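What the Records Room Got Back

I've worked in the records room at Varma for long enough to have opinions about staples, so you can imagine how I felt when they told us two robot arms were going to learn to handle paper. Paper! I'd always assumed that was the safe part. Everyone frets about software reading the documents, and I figured somebody would still have to open the binders, turn the pages and get them flat.

We get through 1378 folders in a slow month (November is worse, don't ask). Most of the job is fiddly stuff with your fingers. Usha Lobo, my supervisor, calls it "the unfolding," and by Friday your thumbs know exactly what she means.

So I went in grumpy. I came out still a bit grumpy, but about different things.

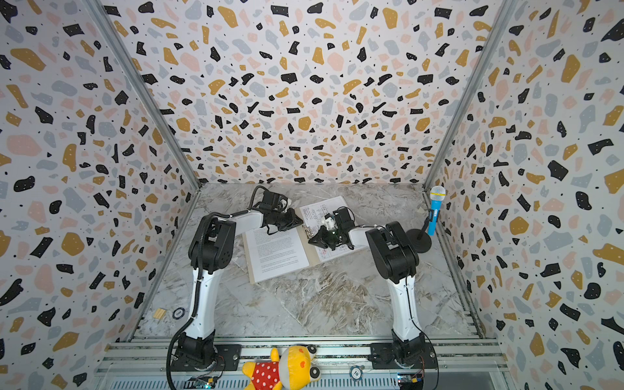 Two arms, printed pages and tan cardboard.

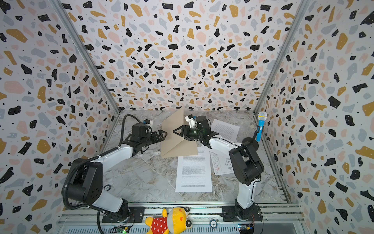
My first worry was jobs, obviously. There are six of us, and management says all six stay. I believe them for now, and I'd believe them harder if it were in writing. What bothers me more is the way the work gets sliced up. If the arms take the easy folders, we get the torn ones, the stuck ones and the ones somebody spilled soup on, all day long. The easy folders were our rest! You could chat over an easy folder. Aishwarya Joseph told me her whole wedding plan over a stack of them.

Then again, my wrists are 37 going on 100, and I won't pretend I'd miss the sore ones. Muthu Pinto says he'd hand over every binder tomorrow if it meant he could spend the time tracing missing records, and he's good at that – much better than he ever gets the chance to be. I'd like to see him try it with a whole afternoon in front of him.

What I'd ask for is pretty small. Let the people who do the unfolding decide which folders go to the machine, and let us change our minds the week after. Leave some easy ones in everybody's pile. And if the room gets faster, don't just send us more boxes – give us back a bit of the time, or pay us for it. I said all this to Usha and she told me to put it in an email, so I did, and I'm still waiting on the reply.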